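Griditz Hand Guide Kit
Item no. 2614

The Griditz Hand Guide Kit lets an operator teach a robot arm by moving it. Hold the guide handle, squeeze the enabling grip, and lead the arm through the job. The kit records the path and the gripper commands, and the run can be played back at full speed or slowed down for checking.

For jobs where standing next to the arm is not practical, the same kit works by remote control. Plug in the Dollari hand controller and drive the arm from outside the cell. Demonstrations made by hand and by remote are saved in the same format – you can mix both in one task. 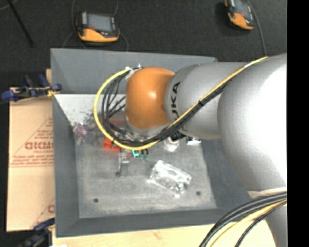
HOLTOW, February

Bin picking is the job most customers ask about first. Mixed small parts and a crinkled clear package in a deep gray bin are hard to program point by point, and clear plastic is hard for many cameras to pick out. With demonstrations, the operator picks each item the way it should be picked and the kit stores the approach, the grasp and the exit over the bin wall.

"Clamp the bin down before you start," says Imogen Ackroyd, applications lead at the Horrocks test shop. "Leave plenty of slack in the cables at the wrist, then turn the wrist through its full range once with nothing in the gripper."

What's in the box
Guide handle with enabling grip
Recorder unit and power supply
2 mounting brackets
Cable ties and strain relief set
Printed setup guide

Specifications
Stored demonstrations: up to 100 per task
Playback speed: 53 steps, set from the recorder
Teaching modes: by hand, by remote

The Dollari hand controller is sold separately. Adapter plates are ordered by flange size, so please have your robot model number ready. Phone support is open on weekdays and on Saturday until noon.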